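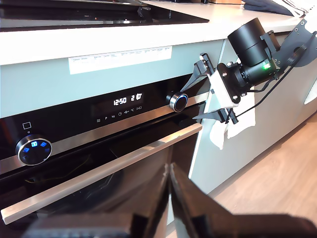
Lunchtime at the oven bench, Parkside open day.

I had Wednesday off and a bus pass, so I finally did what I'd been promising to do for two years and went to the student robotics open day at Parkside College. If you've never been, the robotics club is in Nikzad Hall, behind the Prosport arena. The signs point you to the arena first, then give up, so go around the left side past the bike racks and look for the green double doors. I did a full lap of the building before I found them, and met two other people doing the same lap in the opposite direction.

I'm not an engineer. I teach grade seven, I run a small lunch-hour robotics club with kits that are older than some of the kids, and I go to these things looking for ideas I can steal. I came home with pages of them.

The programme

There were four rooms open. The first was the line-follower track, which is what everybody's parents head for, and it was packed by ten in the morning. The second was a soldering room where you could make a blinking badge (mine blinks, and I wore it on the bus home). The third had posters from the first-year design course. The fourth was the kitchen, and I meant to give it fifteen minutes and ended up staying well past one o'clock.

The kitchen project is called Flolura. I asked three different students where the name came from and got three different stories, all told with great confidence. It's a second-year group project that has now been handed down twice, and the goal is easy to say: get a robot arm to work an ordinary kitchen, starting with the oven. Turn the knob, pull the door handle, leave everything in one piece. No special handles, no big friendly buttons, just an oven of the sort you might have at home.

Why an oven is hard

I'd have guessed that the door was the tough part. Kaj Riis, who was running the demos that day, told me the knobs have eaten far more of their time. A person turning a knob is doing a dozen small things without noticing - pinching harder when it slips, shifting the wrist, feeling where the middle is. The arm has to be shown all that, or has to find it out by getting it wrong.

The way they show it is by driving the arm themselves. One student sits with the controls and does the task, the computer records what the arm did and what the cameras saw, and then they reset everything and do it again. And again! There's a tally sheet on the wall by the door, done in marker, and when I arrived the knob column stood at 358. The handle column was at over 200. I asked how many of those were any good and there was a bit of laughing. Riis said they keep the bad ones too, in a separate folder, and that the bad folder has been more useful to the group than they'd expected when they started it.

I loved that. I've spent years trying to convince twelve-year-olds that a failed run is worth writing down.

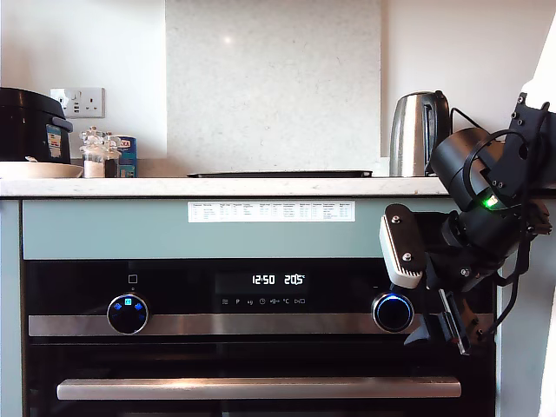

The students work in pairs, and they swap every 30 minutes, which is about as long as anyone can drive well before their shoulders start creeping up around their ears. I watched three changeovers. There's a whole routine to it: the outgoing driver says what's been going wrong, the incoming driver writes it on the whiteboard, and only then does anyone touch the controls. The note from the pair I watched first said "coming in too high, right knob", and sure enough the next driver spent her first few attempts working on a lower approach, muttering to herself the whole time.

What struck me was how gentle it all was. I think I'd been picturing something fast and a bit frightening, like a car plant. Instead you get this slow, careful creep toward the knob, a pause, a tiny correction, another pause. The crowd goes quiet without being asked. When the fingers closed on it properly, a little boy next to me let out his breath so loudly that half the room turned around, and then he went pink and hid behind his dad.

They also don't tidy the counter away. I asked about that, and was told the first year's group had worked on a completely clear bench and had lovely results, right up to the day somebody made rice. So the rule now is that the kitchen gets used as a kitchen. People make tea, people have lunch, things get left in slightly different spots, and the arm has to cope. I think that's such a good rule. I'm going to try it with my own club, who currently run their robots on a perfectly clean sheet of white foam board and are outraged by the existence of carpet.

Having a go

Visitors were allowed to drive, one at a time, with a student standing beside them and a hand on the stop button. I waited my turn behind a retired couple, both of whom were better than me.

It's very strange at first. You move your hand and the arm moves with you, a hair later, and your brain keeps wanting to correct for the delay and overshoots. My first try I stopped well short of the handle, absolutely certain I was touching it. Depth is the thing. On the camera view everything looks close to everything else, and you have to learn to use little clues like shadows and the way an edge lines up with another edge. My student helper (she never gave her name, but she was wearing the most wonderful yellow rubber boots) told me to stop looking at the fingers and look at the gap between them. I did, and the next attempt went straight in. I may have cheered.

The task card for visitors was short, and I copied it down because the wording was so clear:

Start with the fingers open.
Line up the gap with the knob.
Move in slowly until you are told to stop.
Close, turn, open.
Back away the same way you came.
Target is 200 degrees. Anything close counts.

That last step before the target, backing away the same way you came, is the one everybody forgets. I forgot it twice. You're so pleased with yourself for having turned the thing that you yank the arm off sideways, and that's when the stop button gets pressed, very politely.

A few things I asked about

Do they ever run it without a person? Yes, in short sessions, with someone in the room. They showed us two of these while I was there. The first one turned the knob nicely. The second one came in beautifully, closed its fingers on nothing at all just beside the knob, made a perfect turning motion in mid-air and backed away looking very satisfied. The room applauded anyway. Riis wrote it up on the whiteboard before the clapping had finished.

What do they build themselves? The arms are bought, but a lot of the mounts and brackets are printed in the workshop down the hall, and the printed parts are the ones that get changed. There's a bin of old versions under the bench that you're welcome to rummage through. I was allowed to take a cracked one home for my classroom and I'm a bit embarrassed by how happy that made me.

How much coding do you need to join? Less than I thought. Two of the drivers were from nursing and one was doing a ceramics diploma. The ceramics student was, by general agreement, the best driver in the group, and she put it down to years of not squeezing clay too hard. 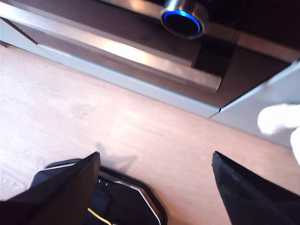
What's next for the group

The plan for the fall is to get a second task working, opening the door and leaving it open at a sensible angle so that another arm could slide a tray in. They're starting with an empty tray. There was some lively disagreement about whether to move on to a full one before the new students arrive in August or wait until they've settled in, and I got the feeling that argument had been going for a while before I walked in on it.

They're also looking for a second oven, one with completely different controls, to see how much of what they've recorded carries over. If you're redoing your kitchen and you live within reach of Parkside, they'd like to hear from you. They'll come and pick it up.

If you're going

The kitchen room runs on Wednesday afternoons during term as well as on open days, and you can drop in. Come in the morning if you want the line-followers and after lunch if you want a long turn at driving, because the crowd thins out once the badge room closes. The Prosport lot charges for parking, but the street behind it doesn't. There's coffee in the foyer and it's decent. The stairs to the second floor are steep, and the elevator is at the far end, past the posters.

Kids are welcome and are treated like real visitors, which I appreciated. The boy who'd gone pink got his turn just before I left. He took ages lining it up, tongue out, and asked if he could do the backing-away part again.

I'm bringing the whole lunch club next term, if I can get the bus forms in on time.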